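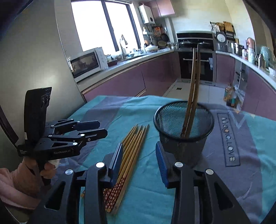

Reducing Heating Costs in the Farm Workshop

Inspect door seals in August, before the heating season begins. Replace any weatherstripping that has hardened or pulled away from the frame.

Clean heater filters and burner compartments according to the manufacturer's manual. Shut off the fuel supply before opening any panel. Keep feed sacks, rags and solvents well clear of the unit.

Set the thermostat to 90 only when drying is required and the product label permits it. Check the space every 15 minutes during that time.

Record fuel readings monthly in the shop log. Questions may be directed to Radymyr Kovalchuk, Ziltside office.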